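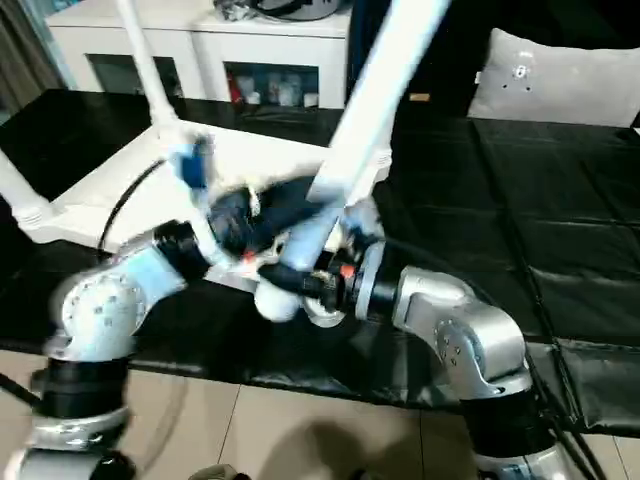 List: Flat-pack and small furniture repair
Subject: Re: White side table, one leg won't pull up tight
From: Ryszard Wilczyńska

On an evening in June, Maureen T. wrote:

> Hello all. I have a small white table, the Hudberg I think,
> which came to me from my sister without any paperwork. Four
> legs, each one goes into the underside of the top. Three of
> them went on fine. The fourth goes in so far and then just
> keeps turning. It doesn't fall out but it has a wobble at
> the far end that I can feel with one finger.
>
> I have tried taking it out and putting it back four or five
> times. I have also swapped it with one of the good legs, and
> the good leg wobbles in the same hole, so I suppose the
> trouble is in the top and not the leg.
>
> Questions. Is it worth fixing? Can I put glue in there? And
> is there a better way to hold the thing while I work, because
> I had it on its side on the kitchen floor and there is now a
> scuff on one edge.
>
> It only needs to hold a lamp and some library books.
>
> Maureen

Maureen,

Yes, worth fixing, and no, not glue by itself. I'll take your questions in a different order because the way you hold the table matters for the rest.

Turn it completely over, top face down, legs in the air. On its side, the whole weight sits on one edge and every turn you give the leg tries to roll the table. That is where your scuff came from. Upside down it stays put and you can see straight into the holes.

Put something under it. I use an old quilt on the bench. A folded bedsheet is fine if there is no grit in it. Shake it out first. A friend of mine laid a top face down on a blanket that had been in the garage, and one grain of sand left a line eight inches long. If you use a plastic sheet or anything with a shine to it, put a towel on top of that, or the table will slide around when you lean on it.

Now the leg. You did the right test by swapping. If a good leg wobbles in the same hole then the threads in the hole are worn or the insert has come loose. Those are two different repairs, so find out which one you have before buying anything.

Take the leg out and look in with a flashlight. On the Hudberg tables I have worked on there is a metal insert set into the underside, and the bolt at the end of the leg screws into that. Yours may be different if it is another make. Start the leg by hand, give it a few turns, and watch the insert. If the insert turns along with the leg, it has come loose from the board. If the insert stays still and the leg spins inside it, the threads are gone.

From what you wrote ("just keeps turning") I would bet on a loose insert.

For a loose insert:

Unscrew it or pull it out. Usually it comes out with the leg if you tilt the leg a little and pull while turning. Don't lever it against the surface with a screwdriver or you will chip the finish around the hole.

Clean the hole. Blow out the dust, then go around with a cotton swab. If the board has gone soft and crumbly, pick out anything that moves.

Coat the walls of the hole with two-part epoxy, the slow kind. A thin coat on the outside of the insert too. Keep it off the inside threads. I put a dab of petroleum jelly on the bolt and thread it into the insert before I set it, which keeps the epoxy from getting in there.

Set the insert flush with the surface or a hair under. Check that it stands straight. The easiest way is to have the leg attached and look at it from two sides, comparing with the leg next to it. Some legs are meant to splay outward, so match the neighbor and don't go by a square.

Leave it overnight. The package will say less. Leave it overnight anyway.

Next day, take the leg off, wipe off the jelly, and put it back.

For stripped threads, you need a new insert. Measure the bolt first. If you are not sure of the size, take the leg to the hardware store and try it in a nut of the size you think it is. It should spin on with two fingers. I have bought packs of Kaltmont inserts and they have been all right. They come 16 to a bag, so you will have 15 left over. I would be happy to mail you one if you let me know the size.

About glue by itself, the reason I say no is that white glue or wood glue poured in a worn hole will hold for a few weeks and then crack loose, and then you have glue to dig out before you can do the proper repair. I have dug out a lot of it. The one exception is if the leg goes directly into the wood with a wood screw and no metal insert. Then toothpicks and wood glue in the hole are fine, trimmed level, left to dry, and a small pilot hole drilled in the middle.

Some things on putting the legs back, because I see the same trouble over and over.

Hold the leg low, close to the underside of the table, with one hand, and steer the far end with the other. If you hold it only by the far end you have a long lever and it is very easy to start the bolt crooked. Most of the stripped inserts I see were started crooked.

Turn it backward first until you feel a small click or drop, then forward. That is the thread finding its place.

Get all four legs started before you tighten any of them. Then bring each one up hand tight, go around again, and stop. No pliers and no strap wrench. If it needs a wrench, something is wrong in the hole.

Don't flip the table by the legs when you are done. Lift it by the top, turn it in the air with someone helping, and set it down on all four feet together. Tipping it up over two legs puts the full load on two inserts, and one of yours will be freshly set.

On the scuff, if it is only a mark and not through the finish, try a damp cloth and a little dish soap, then a white eraser. If you can catch a fingernail in it, a white touch-up pen will hide it from across the room but will not match up close. I wouldn't sand it.

Is it worth it? You will spend the price of a tube of epoxy and an evening. A lamp and library books are not much load, though books add up faster than people think. With the insert set properly it should hold as well as the other three.

Rest of the list – two items while I am writing.

First, the parts box. I still have the mixed feet and leg plates from the Greltulero cabinets that came in last fall. Up to 200 pieces, mostly plastic glides, some felt. They are free for postage. Tell me the diameter you need and whether you want the nail-on or the screw-in type. I can't match colors.

Second, somebody asked in another thread whether the Stępień legs fit the older Hudberg tops. The short ones do. The long ones have a thicker bolt and they don't, and please don't force them, because they will go in about two turns and ruin the insert. If you already have the long legs, you can change the inserts in the top to the larger size, but that means drilling, and on a thin top you have very little depth to spare. Put tape on the drill bit to mark your stop.

Maureen, write back when you have had the flashlight in there and tell us whether the insert turned.

Ryszard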